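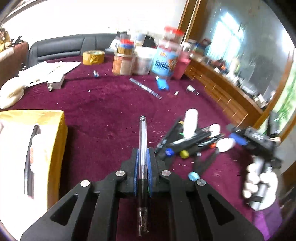 A clear ballpoint, with markers in white, blue and yellow caps alongside.

Cusgate Letter Week gets its biggest turnout yet

14 Sep 2026

Cusgate has gone letter mad, and it's wonderful to see! The town's second Letter Week wrapped up with 290 handwritten letters dropped into the box at the Eskildsen Library, nearly double last year's pile, and the staff had to borrow a laundry hamper from the hotel next door when the box filled up before lunch on the final morning.

The idea is as simple as ever. You sit down at one of the long tables on the library's upper floor, you pick a pen and some paper, and you write to somebody. Anybody! Grandparents did well this year, and so did old teachers, a retired bus driver on the Trallo route, and one very popular bakery (the cinnamon knots, mostly). The library pays the postage inside the country, and letters going overseas need only the difference made up at the desk.

Daichi Fukuda, the reference librarian who started the event, spent most of the week finding stamps and spelling "sincerely" for people. "We had a boy who wrote four pages to his cousin about a frog," he said. "Four pages! He asked for more paper and then he drew the frog."

A lot of the fun was in the envelopes. The children's room ran a decorating session each afternoon, and some of the results are almost too good to mail -- mountain ranges, a whole soccer team, a cat in a raincoat with the address written on its umbrella. The post office on Kevano Street has promised to hand-cancel the fancier ones so that the artwork doesn't get smudged by the machine.

There was a lovely crowd for the evening talk on old letters, too. The library brought out 29 from its local collection, including a long and very cross one about a borrowed ladder that went back and forth between two neighbors for most of a winter. Both sides were read aloud by members of the Cusgate Players, and the ladder's owner got a round of applause. Copies are up in the front hall through the end of the month, with typed versions underneath for anyone who struggles with the handwriting (the ladder man's is dreadful).

If you missed it, the tables are coming back. The library plans a smaller writing weekend in March, this time with a corner for people who want to try a fountain pen or learn a bit of lettering, and the bakery has offered to send over a tray of those cinnamon knots. It got a letter, after all.

Donated stationery is welcome at the front desk during opening hours. Plain envelopes are especially handy, and so are postcards, even old ones, as long as the backs are blank.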